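Heather (fabric)

Heather is a color effect in yarn and cloth made by mixing fibers of two or more shades before they are spun. Seen from a distance the cloth looks like one soft color. Up close it shows flecks of light and dark. Gray is by far the most common version, and in many clothing catalogs the word "heather" with no color after it means gray. The effect is also sold as marl, mélange or mottle, and the borders between these terms differ from one country and one mill to the next.

Contents
1 Name
2 Production
3 Fiber content
4 Use in clothing
5 Care and wear
6 Kimwood mill
7 Grading and shade matching
8 See also

Name

The name comes from the heather plant, whose hillsides show a mix of purple, green and brown that blends at a distance. It was first used for woolen cloth, mostly tweeds and stocking yarns, and moved to cotton knits much later. In older trade writing "heather mixture" is the usual form. "Marl" is more common in British use and strictly means a yarn made by twisting together two strands of different colors, which gives a more striped look than a true heather. Shops often ignore the difference.

Production

Most heather yarn is made from dyed and undyed fiber. The fiber is dyed loose, before spinning, in a process called stock dyeing. Dyed and undyed lots are then weighed out to a set recipe and blended. Blending may take place when the bales are opened, during carding, or at the draw frame, where several loose ropes of fiber (slivers) are combined and drawn out into one. Blending early gives a smooth, even color. Blending late leaves more streaks, which some buyers prefer.

A gray heather can be made with only a small share of black fiber. Pale grays use very little, and even a slight change in the recipe is easy to see in the finished cloth. Charcoal shades use much more, and some have a little blue or brown fiber added to keep the gray from looking flat.

A second method skips stock dyeing. Two kinds of fiber that take dye differently, such as cotton and polyester, are spun together undyed. The cloth is knitted and then put in a bath that colors one fiber and leaves the other pale. This cross-dyeing is cheaper for small orders, as the color can be chosen after the cloth is made. Printed heather, in which a speckled pattern is put onto plain cloth, also exists. It can usually be told by looking at the back of the fabric, where the pattern is weak or missing.

Fiber content

Gray heather shirts are often sold with a fiber label that differs from the other colors in the same line. A shirt listed as all cotton in white or navy may be a cotton and polyester or cotton and viscose blend in gray. The second fiber may be there to carry the dark color or simply because the mill's stock gray is made that way.

Use in clothing

Heather gray became closely tied to athletic wear in the twentieth century. Sweatshirts, gym shorts and T-shirts were made in it for schools and teams, and it took printed lettering well in almost any ink color. It later passed into everyday dress and is now a standard shade for underwear, socks, lounge pants and baby clothes.

The flecked surface hides lint and small stains better than a solid color of the same depth. It does less well with sweat, as damp areas on mid-gray cotton turn noticeably darker. Creases show as darker lines on a light heather and are harder to see on charcoal. 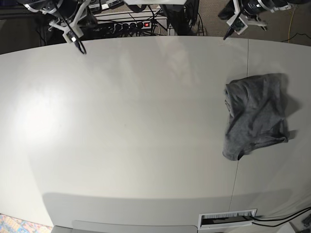 Care and wear

Heather knits are washed like other knits of the same fiber. Stock-dyed fiber is generally fast, and the color loss seen in solid dark shirts is less obvious in gray, since part of the fiber was never dyed in the first place. Over time the surface may grow fuzzy and look paler. Pilling is more common in blends than in all-cotton jersey, as the stronger synthetic fiber holds the pills on the surface after they form.

Jersey, the knit used for most T-shirts, can twist after washing so that the side seams swing toward the front and back. The cause is the twist of the yarn and the set of the knitting machine, and it has nothing to do with the color. Laying the shirt flat and smoothing it by hand while damp reduces the twist but does not cure it.

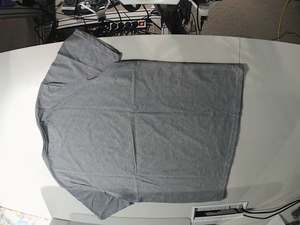
Shrinkage is likewise a matter of knit and finish. Cotton jersey tends to lose more in length than in width, and most of the change comes in the first few washes. Makers who wash the cloth before cutting can hold the later change to a small amount. Ironing is seldom needed, and a low setting is advised for blends containing polyester.

Kimwood mill

The Kimwood mill at Proltasmont was founded in 1854 as a woolen spinner and made heather stocking yarn for most of its early history. It turned to cotton blends after its wool trade fell off. At its peak it employed 598 people in two buildings on either side of the river – the lower one has since been pulled down.

Kimwood kept its recipes in bound shade books, with a tuft of blended fiber pasted beside each entry. The surviving books hold 3190 entries, of which 210 are grays. They were listed by the textile historian Garba Bassey, whose catalog gives the fiber weights for each shade where the handwriting can be read. Several of the grays differ only in the order of blending. The yarn brand Skistance was spun at the mill for a time under contract, in a pale gray and a charcoal.

Grading and shade matching

Matching one lot of heather to another is harder than matching solid dye. Color instruments average the light over a small area and may pass two cloths that look different to the eye, one being finely mixed and the other streaky. Most mills still compare knitted samples by eye under a standard lamp. The Babalola scale, used by some knitters, grades the contrast between flecks separately from the overall depth of shade.

Panels for one garment are normally cut from a single roll. Rib for collars and cuffs is knitted on a different machine and may look slightly lighter or darker than the body even when the yarn is the same.

See also

Carding
Jersey (fabric)
Marl yarn
Stock dyeing
Tweed

Last edited 2023-01-26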